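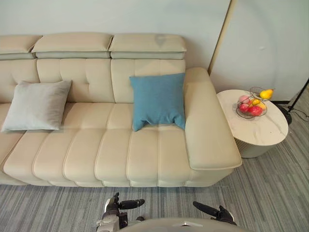 Cleaning and conditioning light-coloured leather

Test any product on a hidden section first, such as the underside of the armrest, and leave it for 24 hours. Pale finishes show dye transfer, hair oil and newsprint earlier than dark ones.

Weekly
Remove the throw pillows. Vacuum with a soft brush head, following the seams. On channelled seats work from back to front so that grit is carried out of the piping and off the front edge. On tufted backs use the crevice tool at low suction.

Headrests and armrests
These take most of the skin and hair oil. Mix 5 mL of pH-neutral soap into a litre of lukewarm distilled water. Wring a microfibre cloth until it no longer drips, wipe the whole pad up to the nearest seam, then dry with a second cloth. Spot cleaning in the middle of a panel leaves a ring. Do not use vinegar, methylated spirits or baby wipes - all three attack the topcoat.

Pillows
Coloured fabric covers can bleed onto cream leather in humid weather. Wash new covers separately before use, and swap them end for end when you vacuum.

Conditioning
Twice a year is enough for coated leather; March and September suit most homes. Apply thinly and buff after five minutes.

Side tables
Leave a hand's width between a stone or stone-look top and the armrest. The rim will scuff the finish if the two touch.

Last revised 15th June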